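Schaltpläne gehören ins Handschuhfach

Als ich meinen ersten Wagen kaufte, lag im Handschuhfach ein dickes Heft mit fettigen Seitenrändern. Ganz hinten waren die Schaltpläne abgedruckt, klein, aber lesbar. Wer wissen wollte, welche Sicherung zur Innenbeleuchtung gehört und wo das Massekabel endet, schlug nach und wusste es. Bei meinem jetzigen Auto steht im Handbuch, wie man das Telefon koppelt. Zur Elektrik gibt es eine halbe Seite, und die endet mit dem Rat, eine Fachwerkstatt aufzusuchen.

Ich halte das für falsch, und zwar auch dann, wenn die meisten Leute nie selbst an ihr Auto gehen.

Im Dezember fiel bei mir die Heckscheibenheizung aus. Das ist kein großer Schaden. In Frage kommen die Sicherung, das Relais, der Schalter, ein Kabelbruch an der Klappe oder ein unterbrochener Heizfaden. Mit einem Plan und einem Multimeter prüft man das der Reihe nach durch. Ohne Plan sucht man im Netz und landet auf Seiten, die zu jedem Modell denselben Text anbieten und darunter eine Zeichnung, die zu einem anderen Baujahr gehört. Ich habe zwei Abende damit verbracht. Auf einer der Zeichnungen war das Relais an einer Stelle eingetragen, an der bei mir der Wischwasserbehälter sitzt.
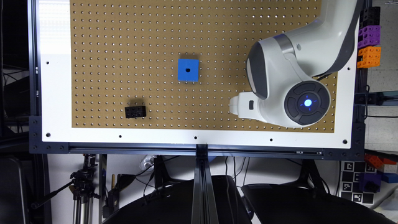

Danach bin ich zur Werkstatt Plistow gefahren. Der Kostenvoranschlag lautete auf 331 Euro, darin enthalten waren die Fehlersuche und ein neuer Kabelsatz für die Heckklappe. Ich will der Werkstatt keinen Vorwurf machen. Fadime Güneş, die dort die Elektrik macht, hat mir den Zugang gezeigt, über den sie an die Unterlagen kommt. Sie bezahlt dafür, und sie bezahlt für jeden Hersteller einzeln. In ihrem kleinen Betrieb kommen so 1497 Euro im Jahr zusammen. Dieses Geld muss irgendwo herkommen, und es kommt aus den Rechnungen der Kunden.

Nun heißt es oft, moderne Fahrzeuge seien für Laien zu kompliziert. Für Teile davon stimmt das. An Airbags und an der Hochvoltanlage eines Elektroautos hat jemand ohne Ausbildung nichts zu suchen, und ich kenne keinen vernünftigen Menschen, der das anders sieht. Eine Heckscheibenheizung ist aber weiterhin ein Verbraucher mit Plus und Masse. Auch Rücklicht, Hupe und Steckdose im Kofferraum sind keine Geheimwissenschaft geworden, nur weil nebenan ein Steuergerät sitzt.

Das zweite Argument ist die Haftung. Wer einen Plan herausgibt, so wird gesagt, sei mitverantwortlich, wenn jemand damit Unsinn anstellt. Ich bin kein Jurist. Mir fällt nur auf, dass in meinem alten Heft sogar das Einstellen der Ventile beschrieben war. Außerdem schraubt der Unvorsichtige sowieso. Er tut es dann eben nach einer falschen Zeichnung und zwickt die Prüflampe an die erstbeste Leitung. Gefährlicher als ein richtiger Plan ist das allemal.
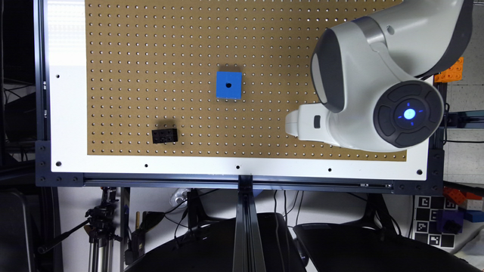 Isauro Ibarra, mit dem ich mir seit Jahren eine Garage teile, sieht die Sache gelassener. Er meint, man könne sich die Unterlagen ja für einen Tag freischalten lassen. Bei manchen Herstellern geht das. Man braucht dazu ein Konto, oft einen Nachweis und etwas Geduld, und am Ende hat man eine Datei, die sich nicht ausdrucken lässt. Unter dem Auto liegend nützt mir das wenig. Wer nach einem Jahr denselben Fehler wieder hat, zahlt von vorn.

Ich würde es so regeln: Zu jedem verkauften Fahrzeug gibt es die Pläne für Beleuchtung, Anlasser, Ladestromkreis und Komfortelektrik als Datei, passend zur Fahrgestellnummer und ohne Ablaufdatum. Beim Weiterverkauf gehen sie an den nächsten Besitzer über. Sicherheitsrelevante Systeme können meinetwegen ausgenommen bleiben. Die Daten liegen bei den Herstellern ohnehin vor, sonst könnten sie sie nicht vermieten.

Bei mir war es übrigens der Kabelbruch. Die Leitung war in der Gummitülle an der Klappe durchgescheuert, eine Handbreit vom Scharnier entfernt. Ich habe ein neues Stück eingesetzt, verlötet und mit Schrumpfschlauch überzogen. Die Heizung geht wieder, den Kabelsatz habe ich nicht bestellt.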